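Touring Comedy in Small Venues: Audience, Cost and Programming
Final project report, Department of Performing Arts Management

1. Purpose of the project

The project examined how a touring stage comedy is booked, promoted and received when it visits a town without a resident theatre company. The production studied was The Purholm Lodger, a farce in two acts presented by the Nonier company at the Markerau Hall in July. The hall has no permanent technical staff and hires its lighting from outside for each visiting production.

2. Method

The group attended both performances and distributed a short questionnaire at the interval. Booking records supplied by the hall were read alongside the replies. Over 1000 questionnaires were handed out across the run and at earlier events in the same season. Replies from patrons under sixteen were set aside in accordance with department rules.

Questions dealt with the price of tickets, the starting time, travel to the venue and the refreshments on sale. Respondents were also asked how they had first heard of the production. Written comments were sorted by subject and read by two members of the group separately.

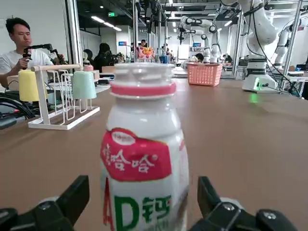 Figure 1. Bottled drink with a red label panel.

3. Findings

Season attendance at the hall, taken from the booking records, stood at 3024. Comedies sold earlier than serious drama, and the best seats for the farce were taken well before the local press had mentioned it. Word of mouth was the source named most often, followed by the poster outside the hall.

Opinions of the play itself were favourable. Patrons praised the pace of the second act and the playing of the landlord, although several found the opening slow. Complaints concerned the late start – the curtain was advertised for 7.30 p.m. and rose some time after that – and the long queue at the interval.

The hiring agreement, drawn up on the Domínguez model, divides takings between hall and company after the cost of lighting has been met. Under this arrangement the hall carries most of the risk when sales are poor. The company, for its part, pays for its own travel and lodging, and a single weak date can affect the remainder of a tour.
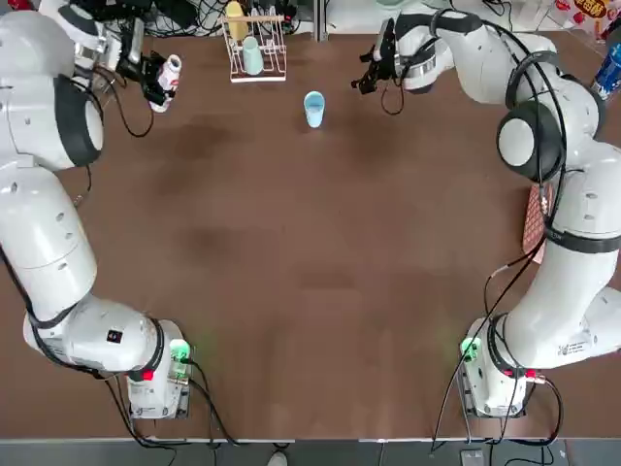 4. Recommendations

The hall should open booking for comedies at an earlier date and print the running time on every ticket. A second serving point at the interval would shorten the queue. The group further recommends that lighting costs be agreed in writing before a production is announced.

5. Limits of the study

Only one production was followed in detail, and the questionnaire did not reach patrons who left at the interval. Figures for previous seasons were incomplete and have not been used.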